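Fullthorpe lab puts two grippers through the glassware test

July 21, 2025

I spent the morning at the Fullthorpe bench watching two sets of gripper fingers take turns with things I'd be nervous handling myself. Dinesh Shenoy is running the comparison - the Horrocks fingers against the newer pair from Wirmont - and he's planned 70 picks for each, all on clear stuff, the kind cameras hate. 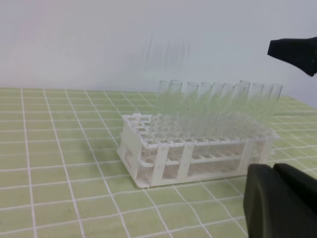
Why clear parts?

Fatton, the company paying for the trial, wants an arm that can load racks overnight, and its last setup kept losing track of anything see-through.

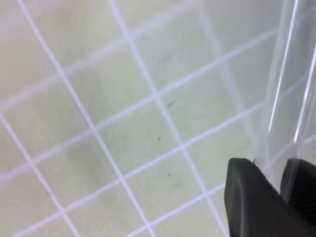
Dinesh cares most about the wrist camera, and he had plenty to say about it (I took four pages of notes!). Up close, clear plastic barely shows except for those bright lines along its edges, and you get the grid on the surface showing right through it, a bit bent. His software leans on the edges and tries to ignore the grid.

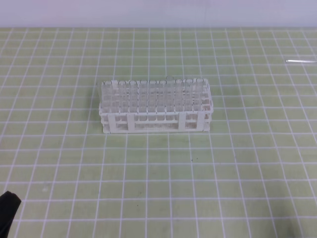
Jawad Janjua looks after the second camera, the fixed one, and he's got a different headache. He wants a position for every tube before the arm moves, and with tubes packed together like that, all those upright edges overlap. One rim in the middle of the top row pokes up above the rest, and he'd love them all to be that easy to pick out!

I asked which fingers were winning and got two different answers, so I'll wait for the numbers. They're due in August, after a longer run of 1,000 picks.
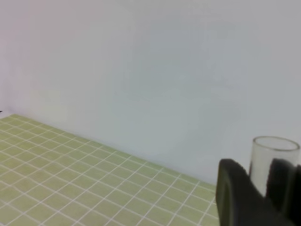

Gripper fingers at a clear glass, from the wrist camera.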